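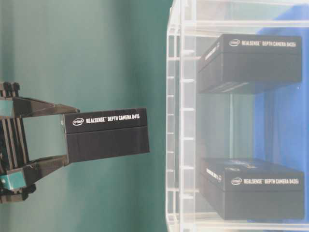 Step 4: Teach the middle shelf

The outer two levels should already be taught and saved. The middle one is harder, as the box has to pass between two others and the clearance above the lid is small. Leave the outer boxes in the rack while you teach it. A pose that looks safe in an empty rack often isn't.

1. Jog the arm until the box is level with the open slot and its long side is parallel to the shelf. Save this pose as MID_APPROACH.

2. Switch to linear moves. Joint moves swing the wrist, and the end of the box will catch the notched rail.

3. Raise the box 8 mm above shelf height, move it in along the shelf direction only, and stop 15 mm short of full depth. Save as MID_INSERT.

4. Lower in 1 mm steps until the box is supported, then save as MID_PLACE. Don't rely on the depth reading here. Clear acrylic returns almost nothing usable, so shelf heights must be measured by hand and typed into the Ekis rack file.

5. Open the jaws, wait 0.5 s, and back out along the same line. If the box drags, widen the opening before you change the path.

Speed for all three poses is set in the Plusberg controller under Motion > Linear. Use 23 mm/s until the sequence has run cleanly, then raise it.

Step 5: Check the result

Run the full cycle, park the arm clear of the rack and look at the shelves from the front. The left ends of the boxes should line up closely with one another. A box that sits askew usually means the jaws opened unevenly, so re-zero the gripper and repeat step 4 from MID_INSERT.

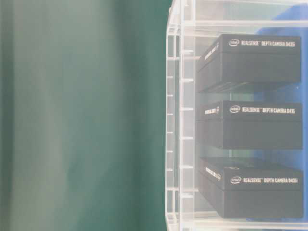
Rack with all three levels filled: D415 in the middle, D435i above and below.

Export the poses before powering down. The controller holds unsaved poses in memory only.

Wayne Zacharias
Last updated January 30, 2025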